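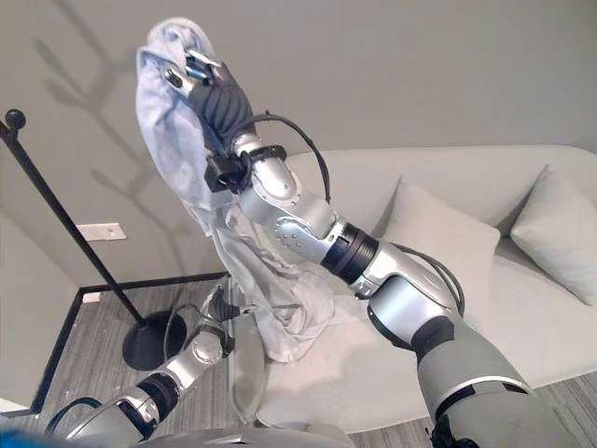 Does a breakup announcement bring a pop act new listeners? In our sample it brought a short rise in plays of old songs and very few new followers.

**Figure 3.** Robot arm holding up a light blue cloth.

### 4.2 Plays after a breakup statement

We collected 1,490 posts from the fan forum Mollholm and matched them to daily play counts from the streaming service Lisola. The posts covered 15 celebrity couples, each with at least one recording artist. In 7 of the 15 cases, plays rose in the first week after the statement. The rise was mostly in older songs that fans took to be about the former partner. Newer singles changed little.

Joint statements and separate statements gave different results. When both partners signed one text, forum talk faded after around 6 days. Separate statements kept threads open longer, mainly where the two accounts disagreed on dates. We left out posts copied from the gossip site Wundent, which repeat the same wording and would have been counted twice.

Follower totals came from the Bensaid tracker and are available by month only, so a gain early in July can't be told apart from one at the end of it.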